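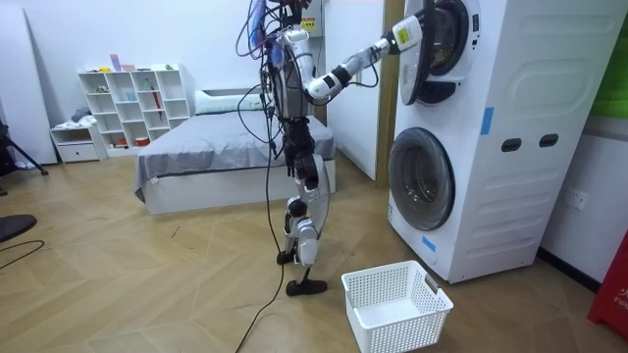
Funda Chatzigeorgiou
Contributing writer, Books and Publishing

October 2, 2020

The Plallard Prize for non-fiction will open for entries again in March, and a publisher who wants to put a book forward will have to pay £295 for each title. That is the fee to enter. A book that gets onto the shortlist costs its publisher more, in free copies for the judges and in a payment towards posters and stickers.

I think entry fees of this size should go. I also think most people who buy books with a gold sticker on the front have no idea that the fees exist.

For a large publishing house £295 is a small sum. It comes out of a marketing budget, and the people who decide which books to enter may never see the bill. For a small press it can be the cost of a proofreader, or of the paper for a short run of poetry. I worked for three years at a press in Holel that brought out a handful of books each spring, mostly local history and memoir. We entered prizes twice in that time. Both times we had a long talk beforehand about which of our authors we would have to disappoint, because we could only pay for one.

That talk is where the real judging begins. Long before the panel meets, each publisher has gone through its own list and picked the books it can afford to back. At a small press the pick tends to be cautious. You choose the book that looks most like last year's winner. The odd one, the one written in dialect or the one that is half family letters and half recipes, stays on the shelf. Then at the end of the year the judges say in their speech that they were struck by how similar the entries were this time.

The people who run prizes have answers to this, and some of them are fair. Running a prize costs money. Judges should be paid for their reading, and they often read a great deal for very little. Somebody has to open the parcels, send the books out again, book the room and pay for the wine. Without a sponsor the money must come from somewhere, and the publishers are the ones who stand to gain from a win.

The other answer is that a fee keeps the numbers down. If entry were free, the argument goes, every publisher would send every book and the judges would drown. I accept that there has to be a limit. There are simpler ways to set one, though. A prize can allow each publisher two titles and leave it there. Several smaller awards already do this, and their judges seem to cope. A limit on titles treats the big house and the small press alike, which a price can't do.

If fees have to stay, they could at least be tied to the size of the company. A press with a small turnover could pay a token amount, or pay only if its book reaches the shortlist. Some prizes offer a discount to small publishers now, but it is often tucked away in the rules and has to be asked for by letter. Plenty of small presses are one person working evenings. They read the headline price and close the page.

I would also like prizes to publish a few plain facts each year: how many books were entered, how many publishers they came from, and what it cost to take part. Readers could then decide for themselves what a shortlist means. A list of the best books from a wide field is one thing. A list of the best books from those whose publishers could pay is still worth having, but it ought to be described that way.

Does a win matter enough to make a fuss about? In my experience it does. The best-selling title we had at Holel was a memoir of a ferry family, and it sold 3,886 copies. By our standards that was a huge number. It had been shortlisted for a regional award that was free to enter, and most of the sales came in the months after the list was announced. Bookshops that had never replied to our emails rang up to order it. The local radio station asked the author in to read from it. The money from that one book paid for the next spring's list, including a history of the town's chapels that was never going to make a profit and that I am still glad we printed.

We would not have paid £295 to enter it. I know this because I was in the room when we talked about it, and I was one of those who said it was too quiet a book to win anything. If the regional award had charged what the Plallard charges, the memoir would have gone out to a few shops and sold to the author's neighbours.

Authors are in a weaker position still. Many contracts say nothing about prizes, so a writer can't insist on being entered and may never be told that she wasn't. Some writers offer to pay the fee themselves. I have seen this happen – the cheque comes with an apologetic note – and I don't think a publisher should take the money. A prize that lets authors pay their own way in is close to selling them a ticket.

The rules for next year have not yet been printed, so there is still time for the Plallard to change them. A cap of two titles for each publisher and no fee for the smallest presses would do to begin with. The gap in income could be put to the larger houses, whose books have filled most of the shortlists and who have had good value from the stickers.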